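工单标题：仿真评测成功率对不上，同一个权重两次跑出来差一大截
项目：Moriarty（厨房台面任务组）
提交人：Siham Khalaf
处理人：Maya Twal
状态：处理中 → 待复核
创建日期：2018年12月8日

问题描述（Siham）

Maya 救命！我这边在 Tustbridge 那台机器上重跑厨房台面的评测，权重没动，任务列表没动，结果成功的回合数从 279 掉到了 138。总回合数两次一样，我对过了。最气人的是日志里一个报错都没有，全部正常结束，就是夹不到东西。我看了几段回放，手臂每次都很自信地伸过去，停在盘子上方，然后合爪，合了个寂寞。

已经试过的：重装依赖，清缓存，换显卡驱动，重新下载权重并核对校验值。都没用。Wolberg 那台老机器我没权限，麻烦你在上面跑一遍对照。

回复一（Maya）

收到收到。先别再重装了，你每装一次我就多一个变量要排查，哈哈。

我在 Wolberg 上用你的配置跑了一遍，结果跟你原来的高分一样，所以权重是清白的。那就是环境的问题。我第一反应是随机种子，因为上个版本改过物体摆放的采样方式。于是我把两边的初始状态导出来逐行比，物体位姿完全一致，连小数点后面都一样，这条路可以划掉了。

然后我怀疑相机。我们的策略只吃图像和关节角，关节角两边初始值也一样，剩下的就是画面。我让两台机器都在第一次合爪前停住，把渲染结果存下来慢慢看。
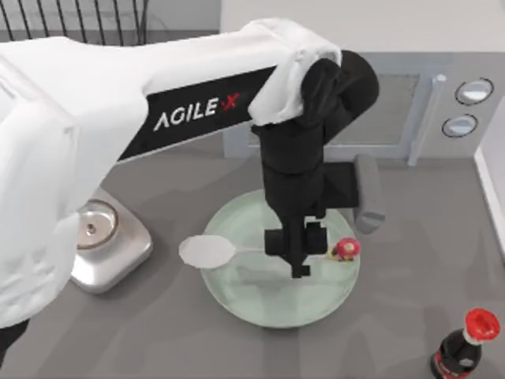
光看画面我是真没看出毛病，两边切来切去，眼睛都快花了。后来干脆写了个小脚本做像素差，差异几乎全集中在手臂边缘，台面和背景基本是黑的。也就是说相机没动，光照也没动，是手臂自己的姿态偏了那么一点点。可是初始关节角明明一样啊！所以偏差是走着走着攒出来的。

顺着这个思路去查控制频率，果然有戏。你那边的 Vimitz 仿真包是新版，新版把每个控制步里的物理子步数默认值改成了 3，旧版是写在我们自己的配置文件里的，新版读取时字段改了名，旧字段直接被忽略，连个警告都不给（我已经去给他们提意见了，语气比较克制）。子步少了，关节还没走到目标，下一条指令就来了，手臂一直在追，一直追不上。

请你帮忙做下面几件事：

先把配置里的旧字段名换成新的，数值保持原样，别顺手调别的。
再跑一小批，重点看合爪前那一刻指令关节角和实测关节角的差，我在日志里加了一列，拉一下最新代码就有。
跑完把那列的曲线贴上来，成功率先不用急着报。

回复二（Siham）

拉了最新代码，字段改了，曲线也画了。改之前腕部那个关节在下降阶段差得特别明显，改之后两条线基本贴在一起，看着舒服多了！小批量里夹取也恢复了，不过样本太少，我不敢下结论，完整评测已经挂上去了，一轮大约要 3 小时。

顺便问一句，六月那批消融实验是不是也受影响？我记得当时有一部分是在 Tustbridge 上跑的。要是受影响，那张对比表得重做，想想就头疼……

回复三（Maya）

六月那批我翻了环境快照，当时两台机器装的都是旧版仿真包，不受影响，放心睡觉。受影响的只有升级之后在 Tustbridge 上跑的评测，我已经在结果目录里给它们打了“勿引用”的标记，没有删，留着当反例。

这件事对我们的方法倒有点启发。策略训练时看到的轨迹都是跟得很紧的，所以它对跟踪滞后几乎没有抵抗力，手臂稍微慢半拍就抓空。我想在训练数据里故意混一些滞后进去，看看成功率能不能稳住。这个另开工单，别塞在这里，不然以后谁都找不到。

另外启动脚本里加了一项检查：配置中出现无法识别的字段就直接退出。可能会有人来抱怨脚本突然跑不起来，让他们先看报错里的字段名。

等你完整评测的结果，数字对上了我就关单。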